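Tavares Building, Second-Floor Workrooms
Monthly Walkthrough: Surfaces, Egress, Electrical
March
Inspector: Pejman Rashti
Reviewed by: Wilma Van Leeuwen

Ratings: OK = meets requirement. C = correct before next walkthrough. S = stop use until corrected. N/A = not present.

1. Egress and Aisles

1.1 Exit doors open fully from inside without a key. OK
1.2 Aisles clear to marked width. C
Comment: Pallet jack parked inside the yellow line at the north door. Moved during the walkthrough. Same finding last month. Assign a parking spot and mark it on the floor.
1.3 Exit signs lit. OK
1.4 Emergency lights pass the push-button test. C
Comment: Unit over the copy alcove dimmed before the test period ended. Replace battery. Work order opened.

2. Fire Protection

2.1 Extinguishers mounted, tagged and unobstructed. OK
Comment: 4 units checked. Tag on the stairwell unit is legible but torn. Replace the tag at the next service visit.
2.2 Clearance below sprinkler heads. C
Comment: Cartons on the top shelf in the supply room are too close to the head nearest the door. Take the top row down.
2.3 Fire doors latch on their own. OK

3. Work Surfaces and Panels

3.1 Surfaces free of chips, raised edges and lifted finish. OK
Comment: Checked by hand along all exposed edges. Fivolmont tops installed last year show no edge wear. Older tops have light scratching with no loss of finish.
3.2 Glare from glossy surfaces does not interfere with task viewing. C
Comment: Dark glossy finishes next to pale matte ones give strong contrast under the overhead fixtures. Two occupants reported eye strain in the afternoon. Try the lower light setting before ordering diffusers.

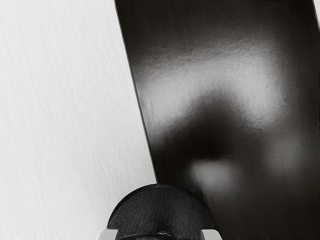
3.3 Surfaces cleaned with approved product only. C
Comment: Unlabeled spray bottle found under the sink. Contents unknown. Removed for disposal. Use Cosura cleaner from the labeled dispenser.
3.4 Fixed panels secure, no movement under hand pressure. OK

4. Electrical

4.1 Cords free of cuts, splices and exposed conductors. S
Comment: Desk fan in Room 12 has a cut in the outer jacket near the plug. Tagged and removed from service. Do not tape and return.
4.2 No power strips connected in series. C
Comment: One pair found behind the printer. Separated. An additional wall outlet is needed at this location.
4.3 Breaker panel access clear, directory current. OK
4.4 GFCI outlets trip and reset. OK

5. Floors and Storage

5.1 Floors dry and free of trip hazards. C
Comment: Mat at the east entrance curls at one corner. Replace. Turning the mat around was tried last month and did not correct it.
5.2 Heavy items stored between knee and shoulder height. OK
5.3 Step stools rated and in good repair. OK
Comment: Bavener stool has all 3 rubber feet.
5.4 Ladders. N/A

Follow-up

Item 4.1 stays closed out of use until the fan is replaced. Items 1.2 and 5.1 are repeat findings and go to the facilities lead with a copy to the reviewer. The battery in 1.4 can be changed on Sunday while the floor is vacant. All other C items are due before the next walkthrough.

Reviewer comment (W.V.L.): Accepted. For 3.2, record the light setting used and the time of day so the next reading can be compared.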